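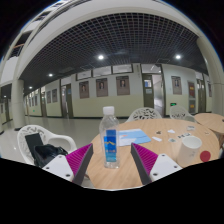
Handgreifer mit zwei gerippten Fingern vor einer Kunststoffflasche. Die Streifen innen an den Fingern sind das Thema dieser Seite.

Werkstatt-Tipps: Greiffinger und Kontaktstreifen pflegen

Im Netz liest man, weiche Greiffinger seien wartungsfrei. Das glaube ich, sobald ich einen sehe, der nach einem Semester noch so greift wie am ersten Tag. Bei unserem Handgreifer, intern Plurnar genannt, ging es mit rutschenden Flaschen los, und alle haben erst einmal an der Software gesucht. Zwei Streifen später war Ruhe.

Reinigen
Lauwarmes Wasser, ein Tropfen Spülmittel, fusselfreies Tuch. Von den Spezialreinigern, die man für Gummiflächen angeboten bekommt, halte ich wenig. Den von Nikier habe ich ausprobiert, er hinterließ bei uns einen Film, den ich dann mit Spülmittel wieder heruntergewaschen habe. Isopropanol nur, wenn der Hersteller des Streifens es ausdrücklich zulässt. Ganz trocknen lassen, dann erst greifen. Wir reinigen nach 50 Griffen, bei staubigen Kartons früher.

Streifen wechseln
Alten Streifen von der Spitze her langsam abziehen. Wer am anderen Ende anfängt, hat gern den halben Kleber auf dem Finger. Reste mit dem Daumen abrubbeln, kein Messer! Neuen Streifen ohne Zug auflegen und andrücken, über Nacht liegen lassen. Immer beide Seiten wechseln, auch wenn eine noch gut aussieht. Unsere halten roughly gerechnet, also grob, 300 Griffe. Auf der Packung stand natürlich etwas anderes.

Rippen prüfen
Finger mit der Hand durchbiegen und gegen das Licht halten. Risse sitzen bei uns fast immer am Übergang zur Grundplatte. Sekundenkleber wird oft empfohlen – ich rate ab, die Stelle wird hart und der Riss wandert daneben weiter. Gerissene Finger kommen in die Tonne.

Schrauben
Über Kreuz anziehen, handfest reicht. Jelle Verbeke schwört auf Schraubensicherung, ich finde, in Kunststoff macht man sich damit mehr kaputt als gut. Wir streiten darüber seit August. Nach dem ersten Tag nachziehen müssen wir beide.

Parallelität
Finger langsam zufahren, einen Streifen Papier dazwischen. Lässt er sich oben leicht und unten schwer herausziehen, sitzt eine Platte schief. Lösen, zudrücken, wieder anziehen. Dafür gibt es auch eine Lehre zu kaufen. Papier tut es genauso.

Probegriff
Nach jedem Wechsel eine volle Flasche mit Schraubverschluss, 6 Mal heben und absetzen. Eine leere sagt gar nichts, die hält auch ein ausgeleierter Finger. Etikett und blanken Kunststoff getrennt testen, da gibt es deutliche Unterschiede.

Lagern
Offen und ohne Druck, weg von der Heizung. Im Koffer lagen unsere zusammengepresst und hatten danach eine Delle.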